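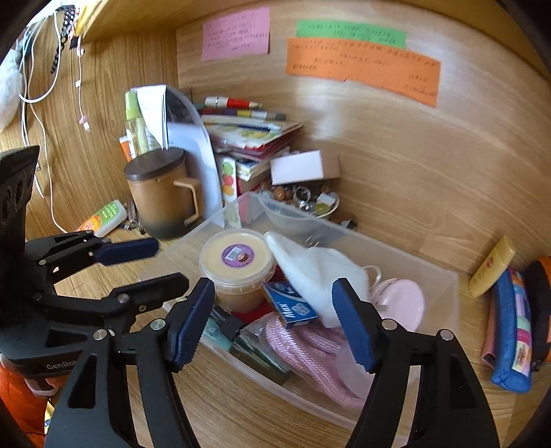
Home Organizing Assistant (part time)
Tesano, Hadton
Posted 25/07/2023

Tesano is a home organizing and move support company. We work in houses and apartments in Hadton and out as far as Vullcombe. Our customers are mostly people moving to a smaller home, families clearing a relative's place, and people who have run out of closet space and want help. We are hiring two assistants to join the day crew.

You will work in pairs with one of our lead organizers. The lead talks with the customer, makes the plan for the day and decides what order the rooms go in. The assistant does the hands-on work with them: emptying closets and drawers, grouping what comes out, wiping down shelves, boxing, labeling and putting things back.

A normal job runs one to three days. A bathroom or hall closet is usually done in a morning. Kitchens take longer than people expect, and garages take longest of all. You will carry boxes up and down stairs and spend a good part of the day kneeling or standing.

What you will do
Sort personal and household items with the customer present
Pack clear boxes and write labels that another person can read
Keep the inventory sheet up to date as each box is closed
Load and unload the van
Take donations to the drop-off on the way back to the shop
Tell the lead when something is broken, valuable or looks like paperwork

We do not throw anything away without the customer's okay. This includes empty jars, single gloves and old chargers. If you find it hard to hold back your opinion of what other people keep, this job will be a long day for you.

Alongside the regular work we run Pal, a service for older customers who want the same helper each visit. Pal visits are 2 hours long and happen every other week. The work is lighter, mostly drawers, mail and seasonal clothes, and there is a lot of conversation. Assistants can ask to be put on Pal after their training period. It gets busy in November, when people want the winter things out and the guest room cleared. 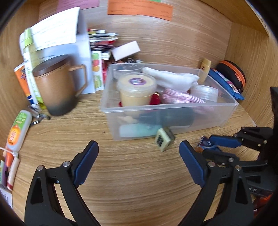

Reading time: 2 minutes

Who we are looking for
You need to be able to lift 40 pounds, read and write clearly in English, and get to our Hadton shop by 8:15 in the morning. A driver's license is useful. One of the two openings can go to someone without one. Experience in retail stock, housekeeping, moving or home care all count. So does having run a busy household, and you can put that on your application.

We run a background check on everyone before they go into a customer's home. We pay for it.

Hours and pay
The job is three days a week, Monday to Friday, with the days set a month ahead. Saturdays come up now and then and are optional. Pay starts at $18.50 an hour and goes up after the training period. Travel time between jobs is paid. Lunch is half an hour, unpaid. Assistants who stay a full year get a $1000 bonus with their next paycheck.

Tips are yours to keep. Gifts are different. Customers often want to hand over things they are clearing out, and we ask staff to say no, however small the item is.

Training
The first 10 shifts are training shifts at full pay. You will spend the first at the shop learning the labels and the inventory sheet, and the rest out on jobs as a third person. The sheet matters more than it may sound. A whole-house move can have about 4000 items on it, and when a customer calls to ask where the good scissors went, somebody has to be able to find the box number.

We supply gloves, aprons, knee pads, tape and markers. Wear closed shoes and clothes you can kneel in. No perfume or strong aftershave, please. Several of our customers are sensitive to it.

How to apply
Send a resume or a plain letter telling us what work you have done and which days you can't do. Drop it at the shop or use the form on our jobs page. Include two references, one of them from a person you have worked for. Family members can't be used.

Applications stay open until both positions are filled. We answer everyone, normally inside two weeks. The interview is half an hour at the shop, followed by a short paid trial in which you sort and label a mixed box with one of the leads. You can ask about the pay, the van and the stairs while you do it.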